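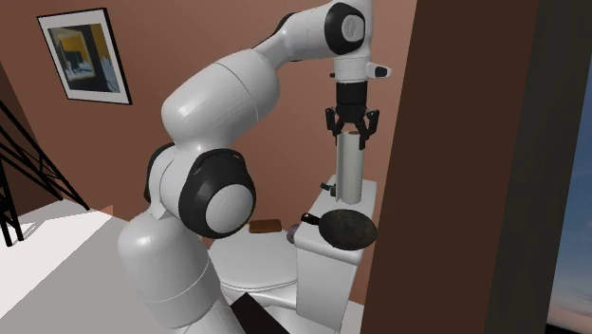

仿真抓取场景上线前检查表(卫浴场景,规划与感知部分)
项目:Cadov 仿真工具链
检查人:Sivaprasad Joseph
日期:2025年4月19日
结果栏:通过 / 不通过 / 待复查

一、场景加载

1. 碰撞网格与显示网格对齐:通过。
2. 水箱顶面、马桶盖已登记为支撑面:通过。
备注:马桶盖按闭合状态固定,盖子铰链本轮不启用。
3. 随机摆放后物体无相互穿插:待复查。
备注:平底锅搭在水箱前沿外侧,重心落点要单独核算。静置200步后再读一次位姿,位移超限的种子剔除。

二、感知

4. 白色圆柱体的分割掩码完整:不通过。
备注:圆柱、水箱、机械臂外壳都是白色,掩码下缘会并入水箱顶面。种子647可稳定复现,已转 Leone 模块处理。
5. 紫色小物体在被锅遮挡时仍能检出:通过。
6. 马桶盖上的棕色扁块有类别标签:不通过。
备注:资产表里该项为空,加载时不报错。请改成缺标签即中止。
7. 深度图在右侧开口处的天空区域返回无效值:通过。

三、规划与控制

8. 预抓取位姿在圆柱正上方,两指张开:通过。
9. 下降段对左侧楼梯栏杆、右侧深棕色立板做碰撞检测:待复查。
备注:立板在 Molley 规划器里被当成纯视觉物体,没有进碰撞列表。补上以后重跑200个种子,日志放原目录。
10. 腕部关节限位与配置文件一致:通过。
11. 夹爪闭合力上限已写入任务参数:通过。
备注:单位写的是牛,旧脚本按百分比读,合并前先删旧脚本。
12. 急停指令在下降段任意时刻可中断轨迹:通过。
备注:中断后控制器保持当前位姿,不自动回零。回零须人工确认。

四、遗留问题

第4、6项修复前,本场景不进 Walitz 回归集。
第3、9项由规划组复查,结果直接填回本表。
墙上挂画的贴图分辨率偏高,拖慢渲染,不影响本次结论,6月版本再换。
表格模板第9版起取消“基本通过”一栏,旧表请勿继续使用。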